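Storing mixed bowls and plates in a shallow cupboard
Home & Kitchen > Storage

posted by havik_36
We moved to a smaller place in October and I'm sorting the dishes before they go in the cupboard. It has 2 shelves. None of the bowls match and the big plates have a deep curved rim, so they don't sit like ordinary flat ones. Do I nest everything or keep each kind separate? 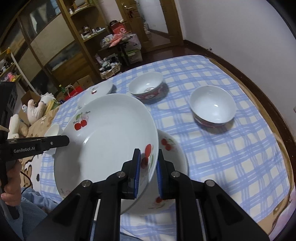
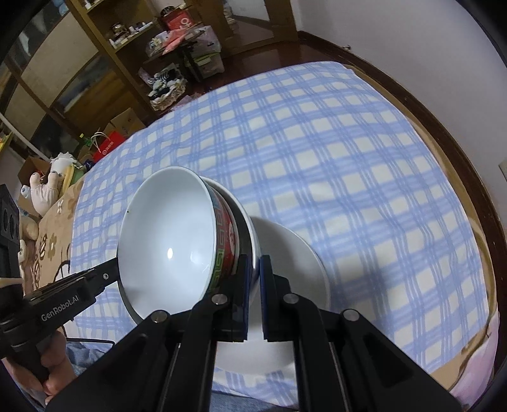
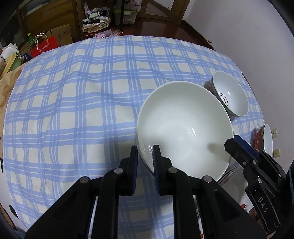 Can bowls and plates share one stack?
They can if the plates go at the bottom and the bowls sit inside the rim — keep it under 8 pieces so you can lift it.

posted by baltham kitchen
Sort by width first and ignore the patterns. Widest bowl on the bottom, then the next one down. If a bowl sticks when you lift it, it's too close in size to the one under it and should go somewhere else. Put a paper towel between pieces with printed designs. Plates with deep rims stack fine with their own kind. I keep mine on the lower shelf, bowls above.

posted by Evangelista
just get a wire shelf riser. mine is from Barnard and it holds over 2 stacks, no nesting needed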